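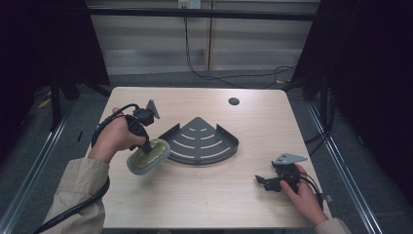

Table top, pale wood, with the black hand-held gripper.

From: Kerstin Hellström
To: Altlow allotments list
Subject: Re: Water butts and the April switch-on

Hello all,

Replies to Ye-ji's questions below.

On 5 April last year Ye-ji Joo wrote:
> Is the mains tap by the lower gate coming back on this month?
> Also, can plots at the top end share a butt? We have no shed
> roof to collect from, and the walk down with cans is a long one.

The heading there should say this year, sorry, my mail program gets the date wrong.

The lower tap goes back on once Dong-hyun has changed the washer. The upper one stays off until the pipe by plot 6 is mended. Please don't try it before then, as it will flood the path again.

Sharing is fine. Ga-eun Ra has a 261 litre butt going spare and is happy for it to stand behind the compost bays, where it can take the run-off from the tool store. It needs a stand and a lid. If you have slabs or blocks to give away, leave them by the bays and tell Ga-eun.

Hoses: the rule is still 3 people at most on the waiting sheet, and no sprinklers left running.

Eun-seong asked about onion sets. They are in the store now, bottom shelf, money in the tin.

Kerstin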